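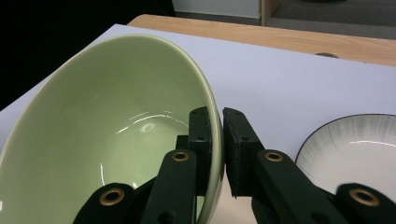

Glaze thinning at the rim, and whether it matters

Ceramics > Glazes and Firing
Page 1 of 1

saltfly
Posted 7:12 PM

Large bowl, pale green gloss. The glaze goes lighter and more yellow along the rim. I have a set to finish by September and the buyer wants the rim to match the inside. Cone 6, electric kiln, dipped.

Body is a white stoneware from Viston. Glaze is a commercial celadon type from Quintela, mixed from dry at the gravity on the bag. Dip time is a slow count of three. Bisque is cone 04.

Is there a way to get an even color over the edge without changing glazes?

kilnshelf_b
Posted 7:40 PM

A translucent green gets its depth of color from thickness. At the edge, surface tension pulls the melt back off the curve and gravity takes the rest down the wall. Thinner layer, more clay showing through, paler color. You can reduce the effect. You won't remove it with that type of glaze.

In order of effort:

1. Round the rim more at the leather-hard stage. A sharp edge sheds glaze. A fat one holds it.
2. Dip the rim a second time, 10 mm down, after the first coat loses its shine.
3. Shorten the top-end hold if you have one.

What is your hold?

saltfly
Posted 7:58 PM

Hold is 15 minutes. Rim is fairly thin. I trim them that way to keep the weight down.

ormolu81
Posted 8:21 PM

I would not do the second dip. On a bowl that size you get a visible line where the double layer stops, and with a fluid glaze the extra material rolls down and collects in the bottom. Then you have the pale rim and a dark pool.

Spray it. Two light passes on the rim only, feathered down the wall.

kilnshelf_b
Posted 8:35 PM

The line is a problem if the second dip goes on over a dry coat. Done while the first is still damp, it blends. I have been doing it on mixing bowls for years with no line. It depends on the glaze, so test it on yours.

Spraying is fine if the poster has a booth. Most people don't.

ormolu81
Posted 8:44 PM

Damp over damp has given me crawling on two different glazes. The second coat rewets the first and lifts it off the bisque. You don't see it until it comes out of the kiln.

pugmill_west
Posted 9:03 PM

Crawling from a second coat is more often a clay content problem in the glaze. Too much raw clay, too much drying shrinkage. Brush a thick patch on a bisque tile and let it dry. If it cracks, don't double coat. If it stays put, either method will work.

Check the bisque too. 04 should be porous enough, but if the kiln is running hot the rims absorb less than the walls. They are the most exposed part of the load.

saltfly
Posted 9:15 PM

Did the tile. No cracks after an hour.

Haven't had witness cones in the bisque for a while. I go by the controller, a Jukero.

pugmill_west
Posted 9:22 PM

Put cones in. Top, middle and bottom shelf. A controller reads one thermocouple at one point in the kiln, and thermocouples drift as they age. Mine was off by a full cone before I replaced it. I had spent two months adjusting a glaze that had nothing wrong with it.

dry_foot
Posted 9:50 PM

Different opinion. The break at the rim is what people buy that glaze for. It outlines the form. If the buyer wants flat color from edge to edge, sell them an opaque glaze. Adding a few percent zircon to a batch gets you there, at the cost of all the depth in the bowl.

kilnshelf_b
Posted 10:04 PM

Agree on the looks. The poster asked how to match the rim, though, and the buyer is paying.

dry_foot
Posted 10:11 PM

The buyer may be working from a phone picture. A gloss surface under overhead lights never reads the same at the rim as inside. I would send one finished piece before changing the process for the whole order.

ormolu81
Posted 10:30 PM

That costs a piece and the postage. A test tile with a rolled edge would do the same job. Throw a low ring, cut it in sections, and you have a set of curved tiles with a true rim on each. Flat tiles tell you nothing about this problem.

saltfly
Posted 10:47 PM

OK. Plan for the next firing:

Ring cut into sections, half with the rim as is, half rounded over
Single dip, damp double dip, brushed rim coat on each
Hold cut to 5 minutes
Cones on all three shelves

No spray, I don't have a booth. The bucket is down to about 40 percent, so I will remix and check gravity first.

pugmill_west
Posted 10:55 PM

You are changing the hold and the application in the same firing. If the rims improve you won't know which one did it. Leave the hold at 15 the first time.

saltfly
Posted 11:02 PM

Fair. Leaving it at 15.

kilnshelf_b
Posted 11:09 PM

Write the gravity on the back of the tiles in oxide. Pencil burns off.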